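Teleoperation Operator (Bimanual Manipulation, Simulation)
Rorosar, Dulley office
Contract, 20 hours per week, possible extension
Reports to: Margus Baranauskienė, Demonstration Data

Scope

Rorosar trains manipulation policies from human demonstrations. Operators control two simulated arms through a pair of leader arms and complete short tabletop tasks. Each completed attempt is stored as one episode with joint positions, gripper state and rendered camera views. The current task set, Navickas, has 29 tasks. Most involve moving household and desk items between a table, a shelf and a box. The first phase closed at 385 accepted episodes. The second phase starts in May.

Duties

Record episodes according to the written task sheet, including start pose, grasp side and end condition.
Keep both arms clear of fixed objects. Contact with the shelf unit ends the episode.
Mark each episode as accepted, rejected or unclear before starting the next one.
Replay a sample of other operators' episodes and log hesitation, regrasps and dropped objects.
Report simulator faults (object penetration, drift at rest, delayed gripper closure) with the episode number.

Requirements

Steady use of both hands independently for sessions of up to 45 minutes.
Normal or corrected vision. Most work is done from a single overhead view, and depth has to be judged from shadows and contact.
Ability to follow a task sheet without improvising. A faster path that departs from the sheet is a rejected episode.
Basic command line use.
Prior teleoperation, surgical simulator, crane or excavator experience is useful but not required. No degree requirement.

Workstation

Leader arms are table mounted and adjustable for seated or standing use. Left-handed operators use the same equipment. Sessions run in room 302, with a break between sessions. Remote work is not available for this position. 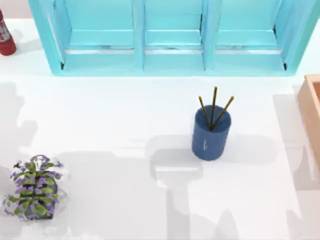 Navickas task set, simulated workspace: shelf unit, pen holder with three pencils, potted plant. Arms outside the view; shadows on the table.

Selection

Applicants who pass the first review are invited to a paid two-hour trial. The trial consists of a short practice block, then scored attempts at two tasks. Scoring covers completion, smoothness and adherence to the sheet. Speed is recorded but is not scored at this stage.

To apply, send a resume and a short note on relevant hand-control work to Ximena Zepeda, Operator Hiring. State your available hours. There are no Sunday sessions. Technical questions about the leader arms go to Aivar Vaher.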